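Jute twine (household)

Jute twine is a light cord spun from the bast fiber of the jute plant, a tall annual grown mainly in Bengal. It is sold for tying parcels, staking garden plants, bundling newspapers and, more and more, for decoration. Sellers' descriptions tend to run ahead of what is known about it. Words such as "heavy-duty," "all-natural" and "garden-grade" have no fixed meaning in the household trade, and two products carrying the same word may have little in common apart from color.

Names

"Jute twine," "jute string" and "garden twine" are used almost interchangeably. "Hessian string" is an older British term. Packages marked "hemp-style" usually contain jute, though the reverse has been claimed. Sisal is a leaf fiber, stiffer and more wiry, and is often shelved beside jute under one label. The belief that a shopper can always tell the two apart by smell is repeated in many craft books, none of which seem to have tested it.

Manufacture

The stems are soaked in water until the fiber loosens, a process called retting. The fiber is then stripped, washed, dried, softened, carded and spun. An oil is normally added before spinning, and this accounts for much of the smell of new twine. Mineral oil was the usual choice for a long time and is still found. Twine described as "untreated" may simply not have been dyed or waxed, so the word should be read with care.

Most household twine has two or three plies. A higher ply count is often presented as proof of strength, but thickness, twist and fiber quality matter as well, and a tight two-ply cord can outlast a slack three-ply one.

Put-up

The form in which twine is wound is known as its put-up. The usual forms are the ball, the spool or tube, the hank and the card.
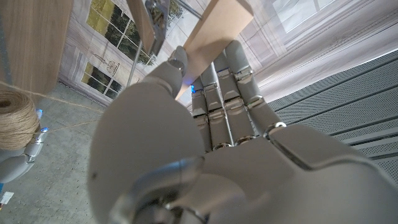
The ball is the oldest retail form and the one most often criticized. Its defenders say it needs no core and leaves nothing to throw away when the twine is used up. Its critics point out that it rolls. The criticism is a little overdone, as a ball lying by the foot of a wooden panel, with one strand drawn out across a gray floor, pays out well enough until it is pulled sharply. Center-pull balls, which feed from the inside, are meant to cure the problem. They do so for the first part of the ball. Toward the end the outer shell tends to fall in on itself, and the last few yards often come out as a knot.

A flat board, notched at both ends, is sometimes recommended as a substitute for the ball. It stores neatly in a drawer but is slow to wind, and it leaves a crease in the twine at every turn.

Length and labeling

Lengths given on labels are poorly checked. A household survey carried out at Farby compared labels with measured lengths and found that a spool of the Priltura brand marked 1200 feet ran to 870. The result has been quoted widely, usually without the detail that it came from a single spool bought at a closing-down sale. It shows that labels can be wrong. It does not show how often.

The sensible course for a buyer is to compare weight as well as length, though weight is affected by damp and by the core.
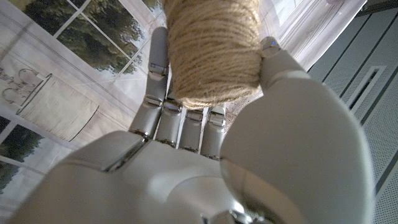

Strength and decay

Jute is reasonably strong when dry and weaker when wet. Figures for breaking load are printed on some packages, seldom with any note of how the test was made. A knot lowers the load any cord will bear, and household twine is hardly ever used without one.

Claims about decay vary even more. Jute left in contact with soil rots, but the time depends on moisture, warmth, thickness and any treatment. A gardening pamphlet issued in Wirudau gives 23 weeks for twine holding up climbing beans. The figure appears in later guides as though it applied everywhere. Gardeners in drier places report twine that lasted into a second season, and others report ties that failed before the beans were picked.

Composting is generally possible for plain twine. For dyed, waxed or glittered kinds, the claim that it is "fully compostable" deserves some doubt unless the seller says what was added.

Shedding

All jute twine sheds. The short fibers stand away from the surface and come off on hands, dark clothing and table linen.

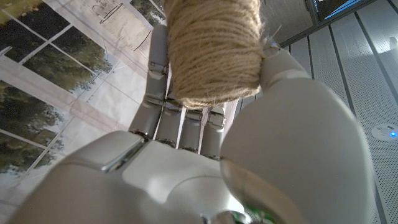 Jute twine on the spool. Loose strands stand out along the windings, with frayed fibers at the right end.

Products sold as "low-lint" or "polished" have been sized or waxed to lay the fibers down. The effect is real but wears off with handling. Passing the twine quickly through a flame, as some craft guides suggest, is a poor idea: the fiber catches easily, and so does whatever it has shed on.

Kitchen use

Jute twine is often shown around roasts and bunches of herbs. Cotton butcher's twine is the safer choice for anything going into an oven or pot, as the oil in ordinary jute was not necessarily chosen with food in mind. Some sellers offer "food-safe" jute. The phrase means little unless a standard is named beside it.

See also: Baling twine; Cotton string; Knot; Sisal

Contact the editors | © Wirudau Household Encyclopedia | Back to top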